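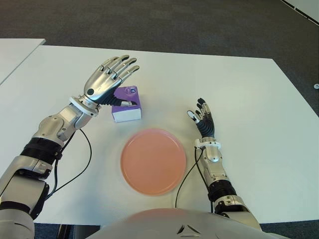 Small purple tissue pack and salmon-pink plate, white table.

Soft-pack tissues, desk use. Reviewed by Hanne Koivisto against the boxed Halonen tissues we have bought since January. Dispensing is clean for most of the pack. The last few sheets come out in a clump.
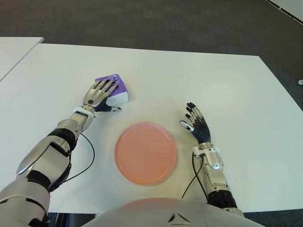 Lint was low on matte surfaces and slightly worse on glass. A folded sheet held 4 ml of water before dripping - the Halonen sheet managed less.

We use cookies to remember your settings. Accept | Manage
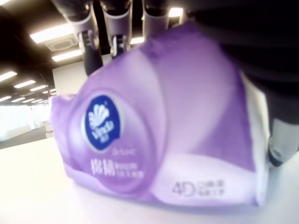

Does it fit a standard tissue box cover?
Only loosely. The Rukeo cover we tried needed a strip of card at one end.

Wet strength is the main reason to buy. Sheets pulled damp across a desk tore late and left few crumbs.
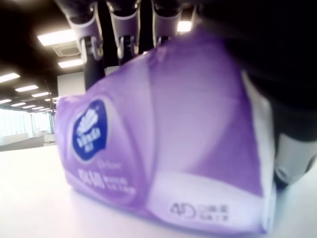
Storage takes some care. A soft pack deforms under load, and ours spent a month beneath almost 700 sheets of copy paper. The Vinda wrapper has puffy, rounded corners, so stacked packs tend to slide. Keep them in a single row.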